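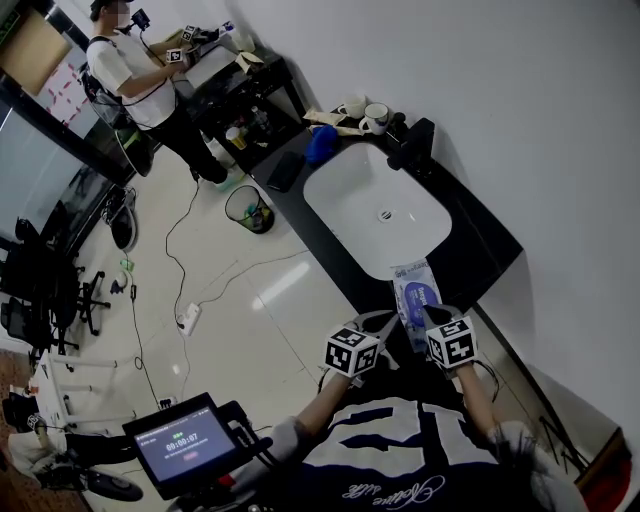 A packet of wet wipes held over the worktop, with the sink behind.

Flallow widens its wipes and sink waste scheme to the Pleven estate

November 19, 2025

Flallow, the drainage maintenance firm, has extended its household blockage reduction scheme to all 129 homes on the Pleven estate. The scheme covers kitchen and bathroom waste pipes up to the point where they join the shared drain. It began in September with a trial group of 40 homes and will now run on a permanent basis.

The Pleven estate is served by 2244 metres of shared foul drain, most of it laid in clay pipe of 100 mm diameter. Flallow's survey records list 77 call-outs to this network over the past two years. Wipes were present in the larger share of the blockages cleared, usually bound together with cooking fat that had set on the pipe wall.

"A wipe keeps its strength in water far longer than toilet paper does," said Osian Gronow, drainage engineer at Flallow. "It catches on a rough joint, fat collects on it, and the bore closes from that point. The joint itself is often sound."

Under the scheme, each home receives a sink strainer, a lidded fat container and a printed card of instructions. Residents are asked to put all wipes in the bin, including those sold as flushable, and to wipe greasy pans with paper before washing up. Fat containers may be left out with the food waste once full.

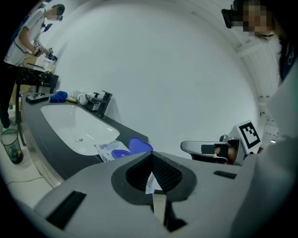
Flallow Household Drainage Team

The team will also inspect the trap and waste pipe under each kitchen sink, by appointment. An inspection takes up to 40 minutes and is free of charge. Where the fall on the waste pipe is found to be too shallow, the resident will be given a written note of the measured fall and the length affected. Repairs to private pipework are not part of the scheme.

Camera surveys of the shared drain will be carried out by Lamrani, which holds the survey contract for the estate. Access covers in the rear lanes must be kept clear of parked vehicles and planters on survey days. Notice will be given by letter.

Nerys Dafis, scheme manager, said: "The trial homes gave us useful comments on the strainer. The first pattern was too deep for some plug holes – the new one sits flush and comes in two sizes."

Residents who have not received a pack may request one from the Flallow office. Tenants do not need their landlord's consent to take part, but consent is required before any pipework is altered.

Press contact: Efa Price, Flallow press office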